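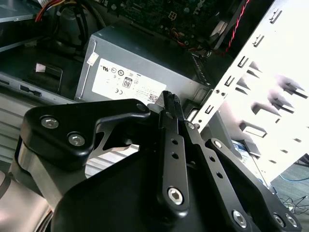 The power supply with its white label still on, right down to the small QR code.

Open It Up

The side panel is leaning against a table leg, and Erasto Rashidi has already stopped talking about the weather. "Look at this," he says, and then doesn't say anything for a bit, because he wants you to look.

Inside an old desktop tower there's a whole small town. A gray metal box for the power, a green board crowded with parts the size of rice grains, wires in red and yellow and orange going off in every direction. Most of us have had a computer like this under a desk at some point, and most of us kicked it by accident for years and never once opened it. Rashidi opens them for fun. He runs the Friday repair evenings at Zivutden, a community workshop on Vaughan Street in Andley, and he thinks everyone should take the side off a PC at least once in their life.

After an evening in his company I'm with him completely. I went in expecting to take notes, and I came out wanting a magnetic screwdriver.

The tower we looked at came in with a bag of keyboards and no note. Rashidi has given it the name Purkau, after the village where his aunt kept the first computer he ever touched, a beige thing under a crocheted cover. He names all of them. It helps at the shelf, he says, where "the black one" stopped being useful a long time ago.

Start with the box that everything hangs from

Beginners want to see the processor. Rashidi makes them begin with the power supply, and he's right, because it's the easiest part to recognize and every wire you'll be confused by later has some connection to it. It's the big plain metal box with the slots in it for air. You don't open that one, ever. He's strict about this and he says it to every new person who sits down: unplug the computer, leave the power supply's own casing shut, and go nowhere near the screws that hold it together.

What you can do is read it. Labels on computer parts are wonderful once you get into the habit! They're tiny and crammed and seem to be written for somebody else, but a power supply label will usually tell you how much power it can give and who has tested it. The little "80" logo is an efficiency mark. It has to do with how much of the electricity coming out of your wall gets used by the computer and how much goes off as heat. UL is a safety mark. Rashidi has been known to read a whole label out loud to a table of teenagers, doing voices.

He also likes the stickers and tags that collect on parts over the years. Some come from the factory, some from a repair shop, and some can't be explained by anyone. He leaves them all on. "Somebody put that there," he says. "It can stay." 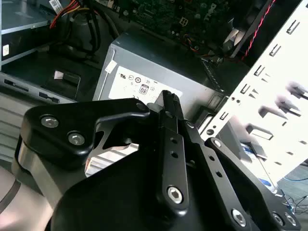 Power supply below, motherboard behind it, and a red-and-black pair twisted together on its way down.

The green part

The motherboard is what people picture when they picture the inside of a computer, and it does hold up to staring. The first time you see one up close you'll probably be struck by how much of it there is. Everything has a place, and if you tip your head there are even words, little white letters printed beside the sockets to say what goes where. Rashidi keeps a cheap magnifying glass for exactly this.

I asked him whether he ever gets tired of it. He'd been turning a loose memory stick over in his fingers (2 gigabytes, from the spares drawer, old enough that he uses it as a teaching piece) and he looked at me as if I'd asked whether he got tired of lunch.

"My father fixed radios," he said. "He used to say you could hear a tidy radio. I don't think that was true. But you can see a tidy computer from across the room, and you can see one that people have been in and out of, and I like both."

Wires twisted in pairs please him a lot. So do connectors that only fit one way around, and plugs with a small latch that clicks. He has me plug and unplug a spare four-pin one until I can feel the click, which takes me longer than I'd like to admit. The trick is to pull on the plastic and leave the wire alone. I'd been yanking cords out of things by the cord for my entire life.

Follow one cable

If you only do one thing with an open computer, do this. Choose a cable, any color, and follow it with your eyes from one end to the other. Don't touch it yet. It sounds like nothing and it's a great game. You lose it behind a fatter bundle, find what you think is the same one on the far side, and discover you've swapped to its neighbor halfway. Children are much better at it than adults.

The colors do mean something, at least where power is concerned. In an ordinary desktop PC black is ground, red carries five volts, yellow carries twelve and orange carries a little over three. Once you know that, the tangle starts to sort itself out. The flat colored cables are easier still. A SATA cable carries data between the motherboard and a drive, and manufacturers have made them in red, blue, black, orange and a truly awful lime. Rashidi has a coffee can of them at home, sorted by color, and he's not embarrassed about it at all.

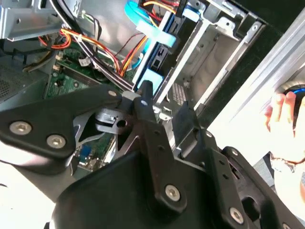 Light blue SATA cable, blue drive rail clip: somebody somewhere was matching.

I got very attached to the drive rail clips, which I'd never heard of before. They're plastic rails or clips that attach to a drive so it can slide into its bay like a drawer. Some cases use screws for this, and you spend the evening hunting for the one that rolled under the radiator. The good cases use clips, often in a cheerful color, and the color tends to mean "you're allowed to touch this part." It's such a kind idea. Some designer thought about a person at a kitchen table with no training and a dead hard drive, and made the bit they needed blue.

The regulars at Zivutden have strong opinions on rails. One woman who has come every week since July told me she'd picked her own computer case on the strength of them. I believed her, and an hour earlier I would not have.

Things worth checking while you're in there

Dust first. Rashidi uses a soft paintbrush and a can of air, and he holds the fan blades still with a finger while he sprays. His own home machine was running at 61 degrees Celsius before he finally got around to brushing it out, and 56 afterward. He has both numbers written on masking tape inside the panel. He's very proud of those five degrees.

Then push gently on the plugs. A surprising number of computers that come through the door as "broken" have a connector sitting slightly crooked in its socket. Memory sticks too: out, back in, press until the ends snap.

Then the drives. Each SATA drive wants two connections, a wider one for power and a narrower one for data, and they sit side by side. Both have a small L shape inside so you can't put them in upside down, although people have tried. Before you unplug either one, take a picture with your phone. Take more than you need. Rashidi's rule is that you'll always be missing the one angle you want, so you may as well miss it out of twenty.

And have a look at what else the bay has room for. Old towers were built with generous space for drives, and adding a second one is about the friendliest upgrade there is. The spares shelf at the workshop has plenty of 500-gigabyte drives that people have outgrown, wiped and tested and waiting for a new spot. They're fine for family photos. They're more than fine for the sort of music collection that stopped growing some years back. 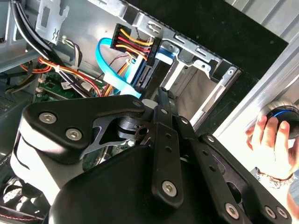
If you want to try it at home

You need a computer you won't cry over. Ask relatives, there's always one in a closet. You need a Phillips screwdriver, a saucer for the screws, a good lamp and a table you can leave messy overnight. Shut the computer down, unplug it at the wall, and hold the power button in for a few seconds. Touch the bare metal of the case before you touch anything inside, and again whenever you've been walking around on carpet in socks.

Lay the tower on its side with the open part facing up. That's much easier on your back than crouching, and if you drop a screw it stays where you can find it. Old cases can have sharp edges on the inside, so go in slowly and keep your sleeves pushed up.

Then just look for a while! Find the power supply and read the label. Find the memory slots. Follow a cable. If you get no further than that on the first night you've still done more than most people who own one of these things, and it'll be there tomorrow.

The Friday evenings on Vaughan Street start at seven. Bring the computer if you can carry it, and bring the power cord too, because everyone forgets the power cord.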